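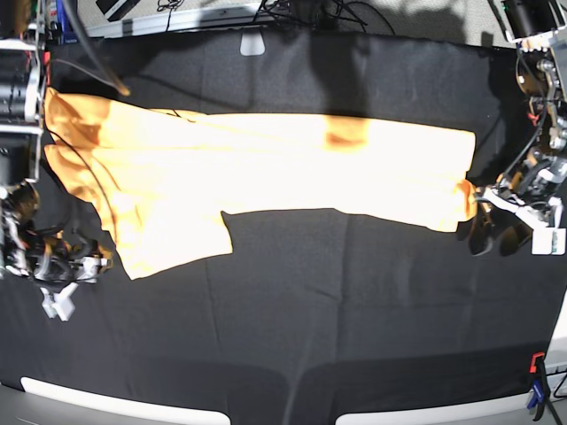

Clothes swap moves to Civgate this October

Well, we've outgrown the back of the shop! The Vandurlow clothes swap is off to the old Civgate rooms for October, and I popped in while the sorting was going on to see how it's all coming along.

We had 670 pieces handed in this time (it was 500 in spring, and I thought that was a lot), so there's plenty of folding to get through. Zdenka Matić is running the tables again and she's very keen on a black cloth underneath, as the bright things are so much easier to see on it. There's a lot of orange and yellow this year, I'm pleased to say. I've got my eye on something orange already, though I couldn't tell you yet if it's trousers or a top, all stretched out long like that.

The floor's a nice pale grey and there's a wire rack down at that end. Please don't pile your bags against it when you come to drop off, the walkway needs to stay clear.
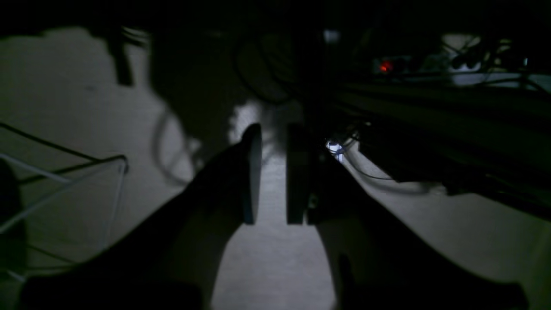
What to bring

Up to 2 bags each, washed and dry, with pockets emptied. Kamrul Samarakoon found 74 tissues last time and he'd like to find fewer. Odd lengths of cloth are welcome too, they go in with the sewing bits, and Ifor Kneath will take buttons if you have any going spare.

Doors open at ten in the morning and we pack up at three. Tea is on as usual, and Tarık Oral has promised his walnut cake again, so come early for that.
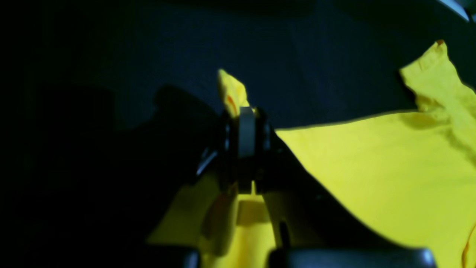 Yellow cloth at the Civgate sorting, with one corner held up.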